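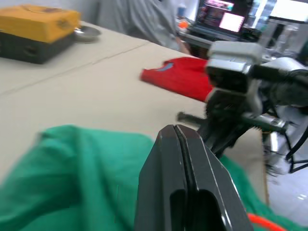
Fodthorpe, 7 Mar 2024

Left wrist camera, both arms over the table, green cloth near side, red garment beyond it. Blur on the cloth is too heavy to pick out an edge. Finger plates are sharp, so focus is fine and exposure is the problem. Dropped exposure from 20 ms to 15 and raised gain to compensate. Not yet checked for noise.

Right gripper also smears. Capped joint speed on both arms in the Evo config, old value left commented out.

Cables on the right arm hang in loops near the table edge. Thảo to add a clip below the wrist before the next long run.

Open: seam in the tabletop may read as a fabric edge. Ask Lụa.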